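CHAPTER 3

Build It Badly First: The Simulated Bench

By the time you open this chapter you will have a list of parts, a corner of the garage promised to you by the rest of the household, and a strong wish to start drilling. Put the drill down. The arm you are going to build in Part Two weighs more than you think, and the first thing every home-built arm does is hit its own table. It is far cheaper to let it hit a table made of numbers.

The build we follow through the book is the Galside bench, a plate sorter named after the shared workshop where it was first bolted together. Its job is modest. It picks up a small plastic well plate, carries it across the bench and puts it in a bin. People do this without putting down their coffee. Your arm will need about 50 attempts before it stops embarrassing you, and you'll want those behind you before August, when the shed gets too warm for patience.

3.1 What goes in the model

Beginners model the arm in loving detail and the room not at all. Then the real arm meets a real shelf. Put in the walls, the table, the bins and anything else the elbow might reach. The flooring is a matter of taste, and we make no defence of ours. 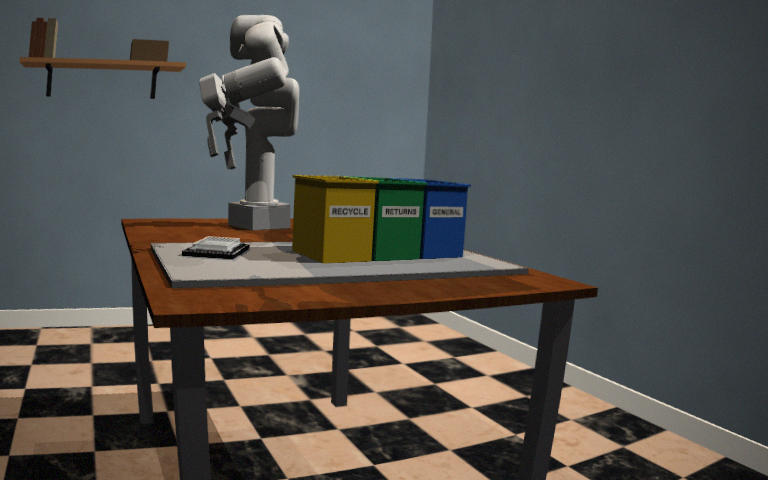 Figure 3.1 The Galside bench in simulation, gripper open and raised, with the three labelled bins to the right of the arm's base.

Measure your own table before you copy our layout. The model assumes that the base sits well back, which leaves the working area clear in front and keeps the heavy end away from your knees. If your table came from the side of the road, as the best ones do, check whether it's level and enter the tilt as well. The label colours can wait. The bin heights can't.

3.2 Getting close

A wide view will flatter you. From across the room, a gripper that is nine millimetres off looks perfectly competent, and you will go to bed pleased with yourself. Add a second viewpoint down near the fingers and spend most of your time there.

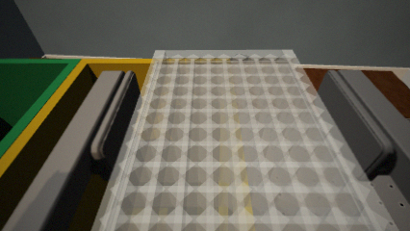

Set the finger opening from the outside width of the plate plus a small clearance on each side. We use 3 mm, which is generous, and we still recommend it to anyone building a first gripper. Printed fingers flex, cheap servos have opinions, and the clearance has to cover both. Write the value in your build log with the centre position of the plate beside it. You'll need the pair again in Chapter 10, where the same numbers go into the Kutier controller board and come out slightly different.

3.3 The first complete move

Work through the move in stages and save the joint angles at each one.

1. Park the arm with the gripper open and well above the table.
2. Bring the wrist over the plate at a safe height, pointing straight down.
3. Lower slowly. If you have written a single command that does steps 2 and 3 together, take it apart again.
4. Close the fingers, wait, and check the contact readings before lifting anything.

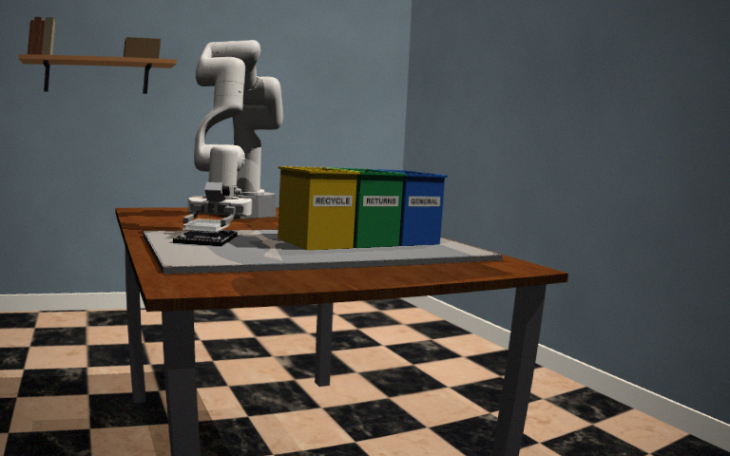
3.4 When it goes wrong

It will go wrong, and in simulation it goes wrong with some style. Plates sink through tabletops. A bin touched lightly by one finger may leave the building. These are usually faults in the contact settings – a time step that's too long, or a mass left at zero – and they tell you very little about your mechanical design.

Other failures deserve your full attention. An elbow that swings through the shelf in the model will try the same thing at home. A move that works only from one starting pose will fail on the day you show it to a neighbour. Keep a reset routine that returns every object to its starting place, and run it between attempts whether or not you think you need to.
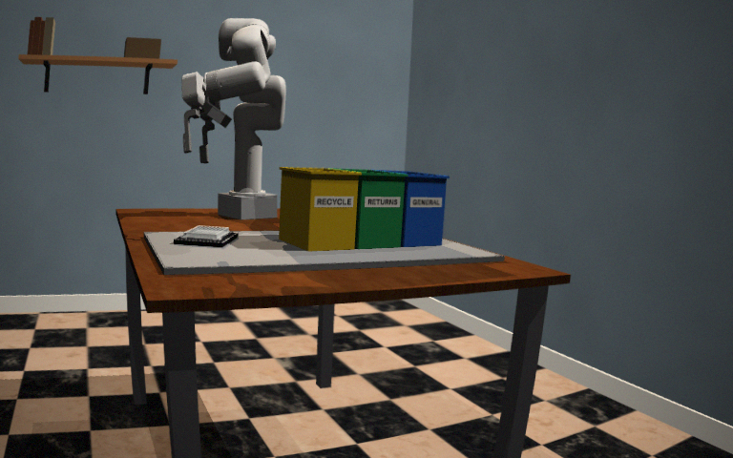
Change one thing at a time after each reset. The Grudton log sheet at the back of the book has a column for the change and a wider one for what you expected it to do. Fill in the second column before you press run. Filling it in afterward is a popular method and produces excellent predictions.

Before going on to 3.5, where we bring in the Chauvin gearbox and its remarkable amount of slop, complete 10 moves in a row without touching the settings. If the ninth one fails, start again from one.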